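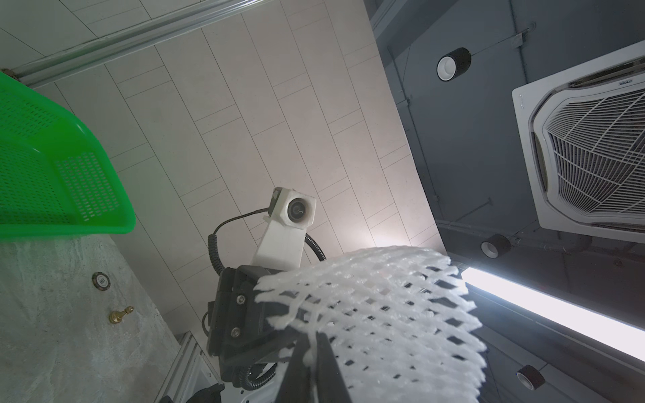

Packaging and Materials

August
Dörte Stüber, Angeliki Manolakis and Orestis Kalogeropoulos

3. The sleeve as a household object

Figure 3. White foam net sleeve with diamond-shaped openings. The upper edge is frayed and uneven.

Foam net sleeves reach the kitchen around single pieces of fruit, mostly pears, mangoes and large apples. They are bought without being chosen. In our interviews with 26 households in Usport, people rarely had a name for them. "Sock" was common, and "the foam thing" more so. We use "sleeve" throughout.

3.1 Form and wear

A sleeve is a short tube of foam strands joined at intervals, so that the openings between them form diamonds (Figure 3). Pulled sideways, the diamonds widen and the tube shortens. Pulled lengthwise, they close up and the strands bunch together. The same sleeve can therefore go over fruit of quite different sizes, and most households had found this out before we asked.

The ends of the tube are its weak point. The strands are free there, and the edge has no hem or band to hold it. We scored edges on a scale with 4 grades, from even to badly torn. An uneven edge like the one in Figure 3 was not treated as damage by itself. Sleeves are cut from long runs of netting, and without knowing the state of a sleeve at purchase we could not separate a rough cut from later wear. Only breaks at the joints in the body of the tube were scored as damage.

3.2 Where sleeves go after the fruit is eaten

Households that kept sleeves put them in one of 3 places: a drawer, a bag hung inside a cupboard door, or the fruit bowl itself. The fruit bowl was the least stable of these. Sleeves left there tended to be thrown out the next time the bowl was washed. Drawer sleeves lasted longest but were often forgotten, and one household found a full handful behind the dish towels while we were visiting.

Reuse was mostly for protection. Sleeves went over glasses packed for a move, over bottles carried in a backpack, and over Christmas ornaments. Two participants cut them open along the length and laid them flat between frying pans. A few used them on fruit again, usually for a packed lunch. We heard of one being used to scrub a sink, which the participant did not recommend.

In 9 households no sleeve was kept for any length of time. The reason given most often was lack of space, although a sleeve presses almost flat. Doubt about sorting was the second reason. Local instructions in Usport do not mention foam netting, and participants split between the plastics bin and general waste. Several used both, depending on which was closer.

3.3 Handling notes

Sleeves were handled one at a time and scored at rest, with no pull on the mesh. Stretching makes small breaks easier to find but can also lengthen them. Where two raters disagreed on a grade, the lower grade was kept. Sleeves with fruit residue were rinsed and air-dried overnight before scoring.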